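Spent Saturday at Timau watching people teach a robot arm to handle a phone by remote control. Some thoughts, mostly grumpy.

The pitch from Dokico goes: show it the task enough times and it picks up the habit. Fine. How many is enough? I was told 1000. Then, over tea, 2631. Those are very different budgets.

I had a go. Four tries at closing the fingers on a phone without shoving it sideways. You can't feel anything through the controls, so you squeeze by eye and hope. My hands know how to hold a phone. The arm gets none of that - it gets my clumsy version.

Rin Yagi, who has done far more of this than me, is smooth at it. So the robot learns to be Rin on a good day. What does it do with a phone in a thick rubber case? I asked. "We'd record more."

That seems to be the answer to everything. New case, record more. Different table, record more.

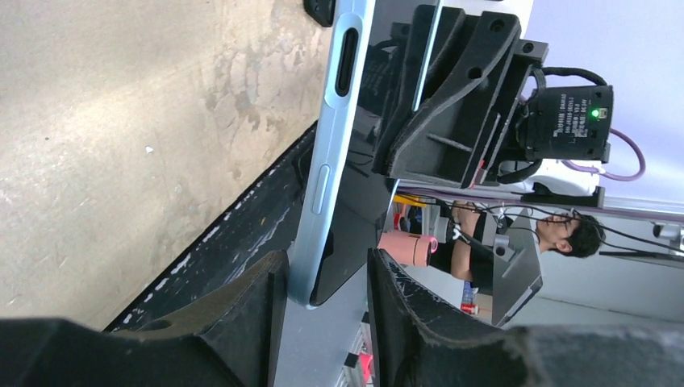

Phone in the grip, long way up. Light blue edge, very shiny glass.

I'd like to see 44 goes in a row with no person at the controls, on a phone it hasn't met. Dokico say May. I've put it in the diary, in pencil - will post whatever I see.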